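Progress report to the Hatar Fund for Student Engineering
Project: Basket Packing in Simulation, Turcotte High School Robotics Club
December 11, 2021

Dear friends at Hatar,

First of all, thank you again for the grant and for your patience with this report, which I had meant to send before the holiday concert season got hold of half my students. We've had a busy and mostly happy fall, and I'll try to tell you what we did with your support without going on too long (my students would say I never manage it).

You'll remember that our proposal was for 16 students to learn robot programming without the club having to buy a robot. All of the work is done in simulation, on the school's own computers, and your funds went to the Plurkeo software seats and to two upgraded graphics cards. The task we settled on in October is a grocery one. The students have to get a few small packages off a round table and into a lined basket, using a two-handed robot they drive themselves at first and later hand over to their own code.

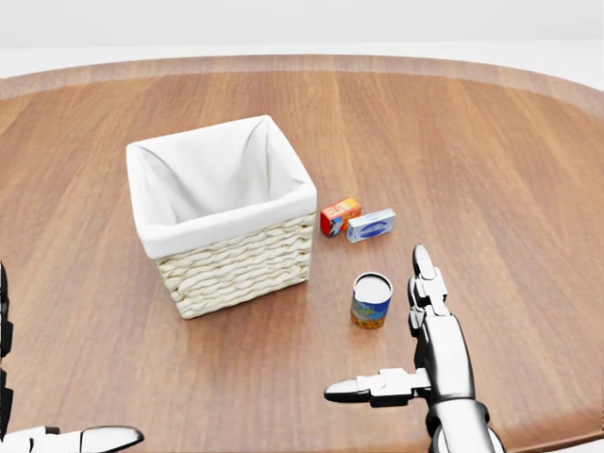 Driss Tazi wrote back after our October update to ask whether a simulated grocery task would teach the students anything they could carry over to a real machine, and whether we'd thought about starting with something simpler, like a single block. It was a fair question and we talked it over at two meetings. The students wanted to keep the groceries, and I sided with them. A block is the same from every side, while a can and a flat box ask for two quite different grips, and they've had to think hard about that from the first week. We did take the advice in part – the newer members spent their first sessions with one object only before moving up to the full table.

The can has become the club's main business. The students record themselves driving the right hand up to it, then go back over the recording together and decide which attempts are worth keeping for training. We now have 40 attempts that the group agrees are good, and a great many more that were thrown out, often after a lively argument.

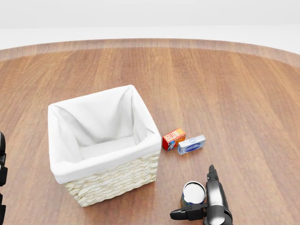
The can between the upright and horizontal fingers, with the basket empty.

I should be plain about where we're behind. We had promised a full run, with every item packed by the students' own program, by the end of the fall term. We don't have that yet. The program reaches the can reliably enough, but the lift is shaky, and the move over the edge of the basket has only worked when a student is driving. We lost two weeks to a software update that changed how contact between objects was handled, and Wayne Desjardins very kindly stayed late several evenings to help us get our old settings back.

Planning the order of the work took up most of November's meetings. Some of the students wanted to begin with whatever sits closest to the basket, so the hand has the shortest trip, and others wanted to begin with whatever is easiest to grip. With the two boxes lying nearly corner to corner beside the basket and the can standing by itself nearer the robot, the second group won the day, as there's more clear wood to work in on that side. The boxes will come next, and I expect the flat one to give us trouble well into the spring. We also have a small group of 6 who have asked to work on the left hand, which the rest of us have mostly left alone so far.

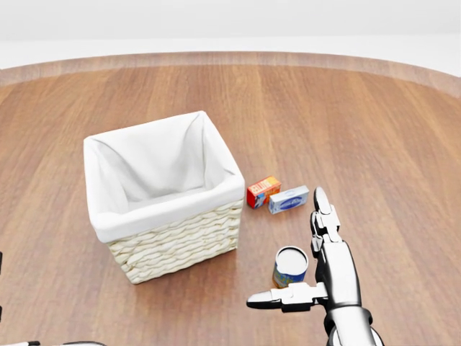

Attendance has been the nicest surprise of the term. We started with a core of eight regulars and now see nearly everyone on the list most weeks, including several students who had never written a line of code before. They've divided themselves into drivers, reviewers and programmers, and they trade places every other week so each of them gets a turn at everything. One comment I hear a lot from the drivers is how hard it is to judge depth on a screen, and having the thumb reaching in low beside the can gives them something to line up by. The reviewers have started a shared notebook of tips like that one, and I'd be glad to send you a copy.

For the spring we'd like to finish the can, move on to the boxes, and take a team to the Nerkavska student showcase if our entry is accepted. The budget is on track and we aren't asking for anything further at this time. If any of you would like to visit, we'd love to have you – the students are eager to put a guest in the driver's chair.

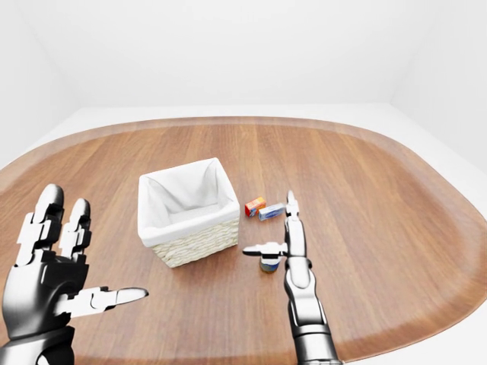

Both hands at the table, with the basket between them.

With warm thanks from all of us,
Faculty advisor, Turcotte High School Robotics Club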